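July 3, 2021

Back from the marsh loop at Plaltside, 43 minutes by the sign and nearly twice that by me. The heron was on his usual post and looked at me the way a librarian looks at a sandwich.
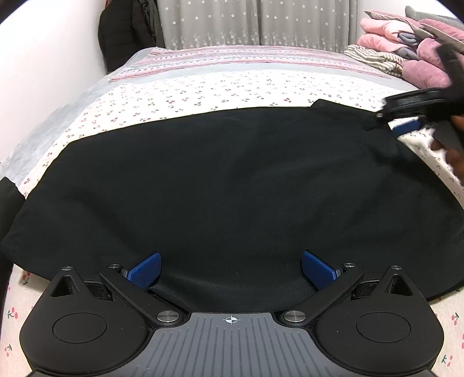
Black cloth on the cherry sheet.

Took the Cenen spur afterward, which the map calls "gently rolling." I'd like a word with the map. Turtles on the log by the outlet, all facing the same way like a bus line, and one muskrat with somewhere to be.
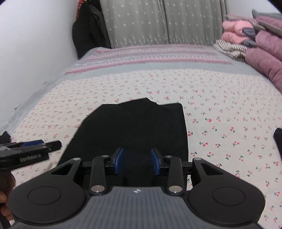
Blackberries are still red past the second footbridge – I tried one anyway, as I do every year, with the same result. The boardwalk plank that was loose in November is still loose.
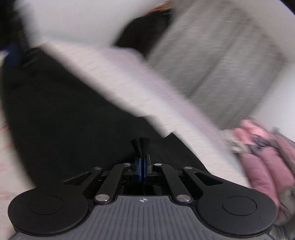 Saw a green heron too, or a stick with opinions. Writing it down as a heron. Bird 56 for the year. Stergiou Pond tomorrow if my left knee agrees.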